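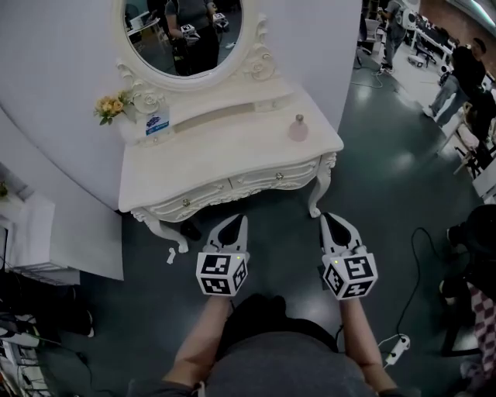
By Ghiță | Reviews | 5 June 2026

Flirkine 8 is a desktop program for running internal party elections: leadership contests, candidate selection, branch officer votes. I used it for a leadership ballot in the Brirnomside district, with 2450 members on the roll and three candidates.

Setup took one evening. The member list goes in as a plain spreadsheet, and the import flagged 93 records with missing or duplicate addresses. Each has to be cleared by hand. There is no bulk merge, and the list jumps back to the top after every edit.

Nomination handling is the best part. You set the opening and closing times, the number of signatures needed and who may sign. The program checks every signature against the roll and rejects a second one from the same member. Withdrawals are logged with a time and stay in the record.

Voting can be by mail, online or both. Paper ballots carry a code that is scanned on return, and an online vote cancels the matching paper. We received 1254 valid votes. The count under ranked voting finished in about a minute and matched our hand count in every round.

Reports are weaker. The results sheet prints transfers between rounds in a narrow column that cuts off longer names. The audit log is complete but can only be saved as one long text file. Clirnum, the older program we used until February, split its log by stage and was easier to check.

Two settings need care. The default closing time is midnight at the server, which may not be your midnight. Tie-breaking is set to random draw, so change it before nominations open if your rules say otherwise. It locks after that.

Good for districts with a clean roll and one contest at a time. For several contests on the same day, Clirnum is still less work.

Rating: 3.5 out of 5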